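HM 427 Household Management
Unit 2: Small things on the table
Handout prepared by Ryota Hattori, Mornbridge Evening College
Revised 26 Jun 2022

Please read this before the practical hour. You do not have to memorize it, but in the discussion I will use the words as they are given here, so it is good to know them.

1. Where we stopped

In Unit 1 we spoke about the large storage in a kitchen: the cabinets, the counter, the place under the sink. We agreed that large storage is decided by the person who builds the kitchen, and we can change it only a little. Small storage is decided by the people who cook and eat. This unit is on the small storage, and mainly on one object, the utensil caddy.

A caddy, for our course, is any open container in which utensils stand upright. A jar can be a caddy. A mug can be a caddy too, but a light mug will fall when you put a ladle in it. A drawer tray is not a caddy, because the utensils lie down.

2. Standing and lying

Utensils that lie in a drawer are protected from dust and from cooking fat in the air. They are also hidden, and a guest must ask where they are. Utensils that stand are seen at once, and one hand is enough to take them. For a person with weak fingers this matters very much. My mother could not open the heavy drawer in her last apartment, and for this reason everything she used stood in one jar beside the rice.

The cost of standing is that the caddy must be washed. Water runs down from the utensils and stays at the bottom. If the caddy has holes, put a saucer under it and empty the saucer. If it has no holes, dry the utensils with a cloth before you put them in, and wash the caddy itself once a week.

3. Handle up or handle down

This question takes more time in class than any other, so I write my position clearly.

For spoons used in eating, handle up. The fingers touch the handle and do not touch the part that goes in the mouth. For large cooking spoons many people prefer handle down, so that they can see which spoon it is. Both are acceptable if everyone in the house does the same. A mixed caddy is slow to use, and people begin to touch the bowls of the spoons while they search.

Chopsticks stand with the thin ends down. Keep the two of one pair together. If the pairs are all of one pattern there is no problem, but in most homes there are several patterns, and somebody has to match them before dinner. A small cord or a paper band helps with this.

Sharp knives do not go in a caddy. I repeat this every term.

4. Metal and wood together

The caddy we discuss in this unit holds wooden utensils, and a metal spoon is added to them. Is it correct to mix? My answer is yes, with some care. Wood dries slowly. Metal dries quickly, but it carries drops on its surface, and these drops go to the wood beside it. Put the metal in last, and dry. 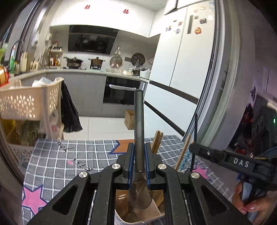 Fig. 1. Metal spoon with the handle up, over the white caddy; chopsticks and other wooden utensils inside.

Notice first the direction of the spoon. The long dark handle is the upper part and the shiny bowl is the lower part, as recommended in section 3. Notice also the wooden stick with the blue-and-white cord. For our purpose it is a good example of how a little color makes one wooden item easy to find among the others.

Then please consider the table. On the left side of the cloth there are small metal tools and screws. In my own rules, hardware and eating utensils do not share a table surface. A screw is easily lost in the pattern of a checked cloth, and it can fall into any open container. A shallow dish with a lid, kept for hardware only, is enough. In class we will use a Shibata dish, but the lid from a jam jar also does the work.

The flower-hole basket rack at the left is a type I like for onions, potatoes and folded bags. The openings let the air pass. It is less suitable for utensils, as thin handles can slip through and catch.

5. The cloth under the caddy

A tablecloth makes the table quiet and protects it from scratches. It also moves. When you take a spoon quickly, a tall light caddy may lean, and the cloth folds under it. Three remedies are known to me: a heavier caddy, a flat mat under the caddy, or fewer utensils in it. The last one costs nothing. Try it first.

Choose a cloth you can wash at home. Checked cloth is kind to small stains. Plain white cloth is beautiful for one meal.

6. What stays on the counter

As a second exercise, look at the kitchen behind the table in Fig. 1. The rice cooker has its place at the end of the counter, the pots are on the stove, and the spice jars are on a shelf beside it. Two decorative plates lean against the wall of the counter. I would ask: which of these things is used every day, and which is there to be looked at? Both kinds have a right to stay. But an object which is only to be looked at should not stand where a hot pot must be put down in a hurry.

7. Practical hour

Bring from home one container and up to six utensils. Do not buy anything new. Last April a student brought a Zodberg caddy still in its box, with the price on it, and we could learn very little from it.

You will have 30 minutes in pairs. Fill the container in the way you do it at home. Your partner then takes out one utensil that you name, using one hand, without moving the container. Change the order and try again. Write down what caught, what fell, and what was difficult to find.

After this we wash the containers at the Raltura sink in the back of the room. Leave them upside down on the rack, and take them home on the same evening, please.

8. To hand in

One page, handwritten or typed. Draw your container from the side and show which way each utensil stands. Below the drawing, explain one thing you changed and one thing you decided to keep. Put your name on the back of the page also. Pages go in the tray outside room 3742 before the next meeting.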